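Flollivstead Help Forum > Skills and Practice > Suturing

Knots on my practice pad keep loosening and the edges bunch up

posted by delacroix_bench
May 23, 2025

I'm working on simple interrupted stitches on a synthetic pad, straight cut, curved needle, dark braided thread. Two problems. First, the knots look fine when I finish but by the time I have moved down to the next stitch the one before it has gone slack. Second, when I pull hard enough to stop that, the edges of the cut pucker up and one side rides over the other.

I have also been told two different things about how long to leave the tails after cutting. One handout says short, the other doesn't give a length at all. My cut ends stick out in all directions and some of them get caught in the next stitch.

I have done 53 knots on this pad so far and I don't see much change between the early ones and the late ones. Is it the thread, the pad or me?

3 replies

grirna_knots

Probably not the thread. Braided thread holds a knot fairly well compared with single-strand. What you describe sounds like slip between the first throw and the second.

When you lay the first throw, wrap the thread twice around the instrument instead of once, take hold of the short end and pull the two ends in opposite directions, flat to the surface. The double wrap gives enough friction to hold the edges while you set up the next throw. The second throw is a single wrap, going around the other way. If you wrap the same direction both times you get a granny knot, and those slide. Then a third throw, single, back in the first direction.

Keep the instrument close to the cut while you wrap. If you make the loops high above the pad you have to travel a long way down with the knot and the first throw opens up on the way. Let the loops sit loosely on the instrument until you have hold of the short end. A lot of people tighten them too early and then can't slide them off the jaws.

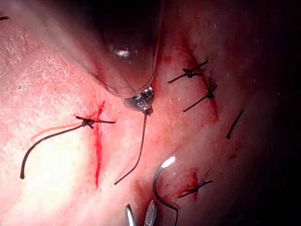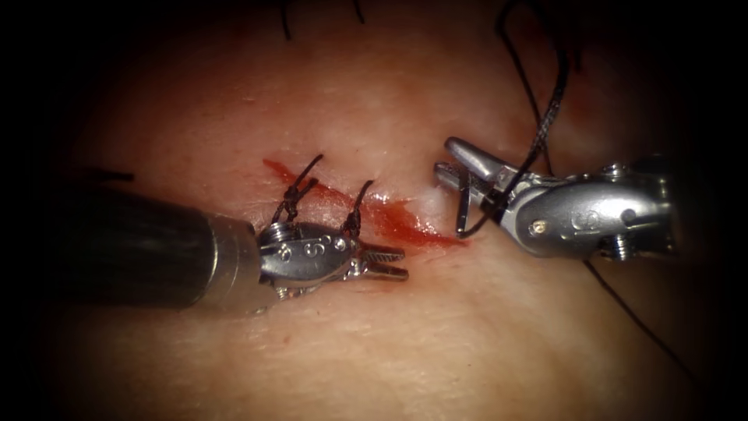
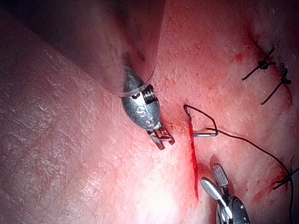

On the puckering: that is tension. You want the two edges to touch and then stop. Tightening past that point doesn't make the knot any more secure, it just bunches the material. What makes it secure is how flat and square the throws are. Try a row where you deliberately stop pulling the moment the edges meet, finish all three throws, and then look at it.

If one side rides over the other, check where the needle is going in and coming out. It should be the same distance from the cut on both sides and the same depth. Go in with the point at a right angle to the surface and turn your wrist so that the needle follows its own curve. If you push it straight, the bite comes out shallow on the far side and that edge gets lifted over the other one.

For the tails, leave enough that the knot can't work its way back through itself, but short enough that they don't reach the next stitch. Go by what your course asks for if it gives a length. Before you cut, pull the knot over to one side so that it isn't sitting right on the line of the cut. Do them all on the same side. That will fix most of the catching you mention, and it makes the row easier to check afterward.

doltness_58

Use a new pad. Old ones get soft along the cut and nothing holds in them. Mine was useless after about 200 stitches. You can turn it over and cut the back if it's thick enough.

sewing_from_October

I agree with the first reply on wrapping in alternate directions — that was my whole problem for weeks. I'd add that you should look at what your short end is doing. If it gets too long you will spend all your time chasing it, and if it's too short it pulls out when you lift. Before the first throw, draw the thread through until there's just a small tail left on the far side, then stop and check it.

I don't agree that a worn pad is the cause here. The poster says early and late knots look the same, and a worn pad would make the late ones worse. It's worth making a fresh cut a little way over on the same pad before buying anything.

One thing that helped me was tying only first throws for a whole session. Lay it, let go of both ends, watch whether it opens. If it does, undo it and lay it again flatter. I didn't move on to the second throw until the first one would stay put, and the rest of the knot was a lot less trouble after that.

delacroix_bench

Thanks. I checked and I was wrapping the same way each time, so they were grannies. I'll try the first throws by themselves on a new cut — and move the knots to one side.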